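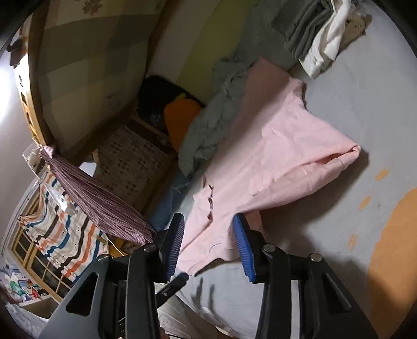

Himdale-class tender

The Himdale class was a pair of naval support ships built to supply and repair coastal patrol boats away from their home port. The two ships, Himdale and Skamen, were ordered together, launched a few months apart and spent most of their careers tied to the same pier at Brilledel, where they were meant to stay only until the pier was needed for something else.

A tender is a floating workshop, fuel station, warehouse and hotel. The Himdale class managed the first three without much complaint from anyone. Its record as a hotel is covered under Accommodation.

Background

The patrol flotilla at Brilledel had grown faster than the base that served it. Its boats were small and quick, and they carried enough food for two days if the crew did not care much what they ate. Any longer trip up the coast meant finding a friendly harbor with the right fuel hose fitting, and the flotilla's boats used two kinds of fitting.

Naval planners first proposed enlarging the base. This would have required moving a fish market, and the fish market had better lawyers. A second proposal, to convert an old ferry named Wei, got as far as a set of drawings and a coat of gray paint. Wei was then found to be too tall for the bridge at the harbor mouth, a fact well known to everyone who had ever taken the ferry, which always left from the other side.

The design that was finally approved came from the office of Chiamaka Tamuno, a naval architect whose earlier work was mainly on dredgers. The family resemblance was strong. Sailors called the new ships "the bathtubs" before either had touched water.

Design

Each ship displaced 1050 tons at full load and had a flat bottom, a square stern and a single crane set slightly left of center. The crane's position was the result of a late change to the engine room vents and gave both ships a slight lean, corrected by keeping the port fresh water tank partly empty. Crews who filled the tank by mistake usually learned about it from the soup.

Top speed was 16 knots on paper. Himdale reached it during trials with a following wind and light tanks. Skamen's trial report gives the speed as "satisfactory" and moves on quickly to the anchor gear.

The workshop ran nearly the full width of the hull and was the best part of the ship by general agreement. It had a lathe, a welding bay and racks long enough to take a patrol boat's propeller shaft without anyone having to open a door. Fuel was pumped from the stern through hoses with both kinds of fitting, a feature that Tamuno's office had added without being asked.

Armament

The class carried one light gun forward. It could not be aimed at anything directly ahead because of the anchor winch, or at anything astern because of the rest of the ship. Planners held that a tender should be somewhere else when shooting began, and the gun was mostly used for salutes.

Accommodation

The crew slept in four compartments below the waterline, next to the workshop, where the night shift ran the lathe. Visiting patrol crews were given bunks in the bow, above the anchor chain. Laundry was a single machine shared by the ship and any boats alongside, and the waiting list for it was kept in ink after an incident with an eraser.
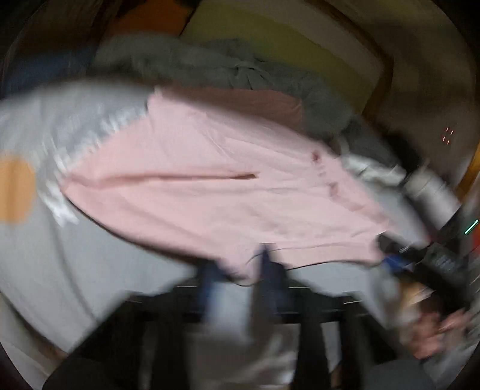
Service history

Himdale entered service in March and made its first trip north that spring, supporting patrol boats on a fisheries exercise. Skamen followed once its crane had been reinstalled facing the right way.

Under Commander Feng-yi Hsiao, Himdale developed the practice of anchoring in sheltered bays and letting the patrol boats come alongside in turn, one fueling while the other had its engines looked at. This was exactly what the ship had been built for, and Hsiao received a commendation for innovation.

Both ships were later retired as larger patrol boats with their own storerooms came into use. Himdale was sold for scrap. Skamen remains at Brilledel as a training hulk, and the fish market is still next door.

See also

Submarine tender
Depot ship
Wei (ferry)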